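Vilela kitchen robots held at reduced speed after grip fault

Last updated: Sun 2 October

Vilela has limited the speed of its countertop kitchen robots at the Cirnham test site after a gripper failed to report that it had lost its hold on a pot. The pot dropped a short distance onto the counter during an unattended lift. There were no injuries. The arm continued its programmed move with nothing in its grip and stopped only when a technician pressed the emergency switch.

The fault occurred in September on a unit running a repeat lifting test. The task is simple: approach a pot by its handle, close the fingers, raise it, move it sideways and set it down. According to the incident report, the unit had completed 654 lifts in the current test block before the failure. The planned length of the block was 3000.

Matěj Vávra, the test engineer who wrote the report, traced the problem to the way the controller judges a successful grip. It compares motor current with finger position. If the current rises while the fingers are still apart, the software assumes an object is between them. On the failed lift the current rose as expected, but the fingers were closing on the edge of the handle and slid off it once the arm began to move. The controller had already recorded a good grip and did not check again.

"The check was made once, at the start of the lift," Vávra wrote. "It should run until the object is back on the surface."

Finger wear is listed as a contributing cause. The inner faces on the failed unit had lost part of their texture, and the gap between the tips when closed was outside the limit set by Anasetti, which supplies the gripper. Fingers are inspected by hand at Cirnham, and the inspection sheet did not include a gap measurement. It does now.

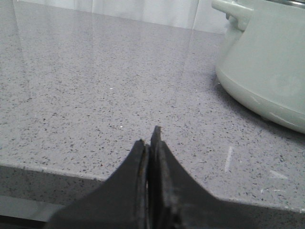

Can worn fingers be detected by the robot itself? Partly – a closing test against a reference block will show a change in the gap, but it will not show loss of surface texture, so hand inspection is still required.

The interim measures apply to all 9 units at the site. Arm speed is capped at 20 percent of the rated value whenever the gripper is carrying a load. Lifts above the counter are to be kept as low as the task allows, and a technician must be within reach of the stop switch. Unattended running is suspended, including overnight blocks.

A software change is being tested on one unit. It samples finger position throughout the move and stops the arm if the fingers close further than expected while a load is supposed to be present. Hyun-seo Maeng, who leads the controls group, said the first version stopped too often. Small shifts of the handle, which are normal when a pot is raised, were being read as a loss of grip. The threshold has been widened and the tests are being repeated.

A second change concerns the stop itself. In the September event the arm did not halt on its own because the controller had no fault to act on. Under the revised logic, a mismatch between the expected and measured state will hold the arm in place with the brakes on and keep the fingers at their last commanded force. Opening the fingers will need a separate manual command – the earlier design released them after any stop, a setting carried over from the Tilance bench unit.

Esperanza Vidal, responsible for site safety, has asked for test results on both full and empty pots before the speed limit is lifted. The empty-pot series has been run. The full-pot series, using water at room temperature, has not started.

Replacement fingers have been fitted to the failed unit. The removed pair has been sent to Anasetti for measurement.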